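Sosina Beyene says Vesora visit is on for July

15 March 2022

I got a call from the foreign ministry press desk this morning while I was still on my first coffee, and for once it was worth picking up. Foreign Minister Sosina Beyene will travel to Vesora in July for talks on the border crossing at Idance, and she'll be there for three days. It will be the first visit at that level since the old transit agreement ran out.

She confirmed it herself a couple of hours later, standing on the ministry steps in Prundham with a bunch of us holding out our phones. "We have the dates, we have the invitation, and I have accepted it," she said. I asked if the two sides had agreed on an agenda yet and got a smile and a "nearly" (make of that what you will – I've been hearing "nearly" from that building for most of my working life).

What we do know is that Idance comes first. The crossing handles 579 trucks on a normal day, according to the ministry, and drivers have been complaining all winter about the paperwork on the Vesora side. Beyene wants a single form accepted by both customs services. Vesora has said it likes the idea but wants its own inspectors to keep the final say over food shipments, and that's where things have been stuck.

The second item is the student exchange. Right now there are 50 places a year and they fill up in no time. Beyene told us she would "very much like" a bigger number but wouldn't say how big, even when the guy next to me asked her twice.
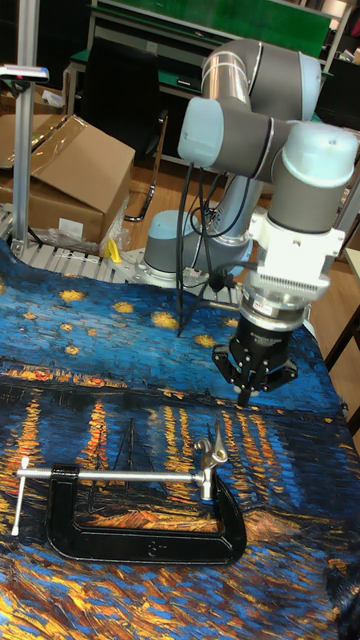 A C-clamp on a starry night-patterned tablecloth, with a robot arm reaching over it.

Then there's Moges, the river town that both governments have been promising to connect with a proper road bridge for longer than I've been on this beat. I was hoping for some real news on that one! The minister said engineers from both countries have finished a joint study and that the report runs to 1075 pages, which she admitted she has not read to the end. The study will be on the table in Vesora, but she was careful to say that nobody should expect a signing ceremony this summer. Money is the sticking point. Each side thinks the other should pay for the approach roads.

The opposition wasn't impressed. Their foreign affairs spokesman sent out a statement before I'd even made it back to my desk, calling the trip overdue and asking for the draft customs deal to be shown to parliament before anyone gets on a plane. The ministry told me lawmakers will be briefed ahead of the visit but didn't promise them the text.

I tried Vesora's embassy in Prundham too. A very polite woman there told me the minister would be warmly welcomed and that a full program would be released closer to the time. I've asked to be on the list for the press plane – no answer on that yet.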